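The Band That Kept Its Day Jobs

Music

On a Friday night in April, the back room of the Ullomden Social Club is full by eight and the band is still setting up. The bass player has come straight from a shift and is wearing work boots. The drummer is taping a towel inside the kick drum. The singer is at the bar, buying her own drink, because the club stopped giving bands free drinks a few years ago.

Ondura have been playing together for four years. They have released two albums, the second of them this winter, and they have built up a following that most local groups would be glad to have. They are not on a label, and they do not have a manager. All of them still have full-time jobs, and they told me early on that this was the first thing they wanted in the article. They also asked to be referred to by what they play. They have never put their names on a record sleeve and did not want to start here.

The group came out of an open rehearsal night in Drumidwood, a former mill district where rents were low enough for a while that musicians could share practice space. The guitarist and the drummer met there and spent most of a year playing as a duo. They had no singer and no real plan. They recorded long instrumental pieces on a phone, and the guitarist still has them. He played me one in his car. It was eleven minutes long and he turned it off after three.

The singer joined after she answered a card pinned up in a grocery store. She had sung in a church choir until she was sixteen and then not at all for ten years. At her first rehearsal she asked them to turn down, and they did, and they have been a quieter band ever since. The bass player was a friend of the drummer's brother. He had never played bass. He owned a van.

Their first album was recorded in the same practice room over a string of weekends. It sounds like it. The cymbals are harsh and on two of the songs you can hear traffic. But it has "Khổng," the song that people outside Drumidwood got to know them by, and that song has held up well. The title is a family name. The singer's grandmother had a neighbor called that, an older woman who ran a sewing business out of her front room, and the lyrics are a list of the jobs she took in and what she charged for them. There is no chorus in the usual sense. The guitar part goes around the same four chords and the voice climbs a little each time.

A student radio show picked it up, then a bigger evening program, and for one summer it seemed to be everywhere in a small way. It was played in coffee shops. A dance class used it. The band got offers to tour as a support act and turned most of them down, as they could not get the time off.

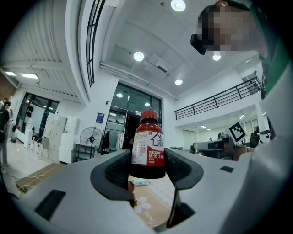
I asked whether they regretted that. The drummer said no at once and the guitarist took longer. He had worked out at the time what a six-week tour would cost him in lost pay, set against the support fee split between four people, and it did not come close. He thinks a younger band with nothing to lose should have taken it. He was thirty-one then and had a daughter starting school.

What they did in place of touring was play close to home, often. Over the four years they have played 132 shows, nearly all of them within a two-hour drive. The bass player keeps the list in a notebook in the glove compartment, with the venue, the set, the fee and what they ate on the way back. Some of the entries are short. One just says "heating off." Another records a wedding where the couple had asked for "Khổng" as the first dance and then changed their minds during the song.

Playing that much in the same few towns changed how they write. The same people kept coming back, and they got tired of the set before the band did. So the group began to bring half-finished songs to shows and try them out, sometimes with different words from one week to the next. By the time they went in to record the second album, most of it had been played in front of people twenty or thirty times.

You can hear it on the record. The first album often feels careful, as if each of them were listening for mistakes. The second is looser and a good deal more confident. The opening track, "Night Bus Out," starts with the bass alone, and it is a simple part played very well. The bass player took lessons for two years from a retired dance band musician, and he says the main thing he learned was when to leave notes out.

The singing has changed the most. She used to stay in the middle of her range and keep everything even. On "Paper Round" and "What the Gas Man Said" she lets her voice crack and leaves it in. She sings about work a lot: shift patterns, bad supervisors, the quiet half hour before a store opens. She says this is mainly what she knows about. There are two love songs on the album, and one of them is set in a parking garage.

Not everything works. The seven-minute closing track goes back to the early instrumental style and does not earn its length. There is a string part on "Lower Field" that sounds pasted on, and the band more or less agree. It was added in the last week by a friend of the engineer, and by then they had run out of both money and days. When they play it live they leave the strings to the guitar and it is better.

The money is worth going into, as the band were open about it. The second album cost them less than a used car. They paid for it out of a tin that all the show fees go into, and none of them has ever taken a wage from it. Strings, gas and van repairs come out of the tin too. They press a small number of records, sell them at the merch table, and press more when those are gone. Streaming brings in enough for a meal out, and once a year that is what they spend it on.

They have had interest from labels since the new record came out. One offered an advance, which they considered for a month. The contract would have required sixty dates in the first year and a third album inside eighteen months. They wrote back asking for half the dates and no deadline and did not hear again. The singer was the one who wanted to say yes, and she said so in front of the others without any sign that it was a sore point. She would like to know what it is like to do this all day. She may still find out. She has started writing with another musician in Ullomden, and they have a handful of songs recorded.

The others know about it and have heard some of them. The drummer plays on one.

At the club they go on at a quarter past nine. The room is low and wide, with a carpet that swallows most of the high end, and it suits them. They open with three songs from the new album and the crowd knows the words to two. A man near the front asks for "Khổng" after every song until they play it, fifth, slower than on the record. The singer has added a verse about the sewing machine being sold. I had not heard it before, and neither, from the look he gave her, had the guitarist.

They play for an hour and ten minutes and come back for two more. The merch table does well. There are T-shirts in every size except medium, and a box of the first album, which they have had remastered to take some of the edge off the cymbals. The traffic is still there.

By eleven the van is loaded. The bass player starts at six in the morning, and he is sitting in the driver's seat with the door open, writing in the notebook. He asks me what the fee was, in case I had been told. I had not. He goes back in to find out.

Ondura's second album is out now and is sold at shows. They play the Drumidwood Assembly Rooms next month, doors at seven.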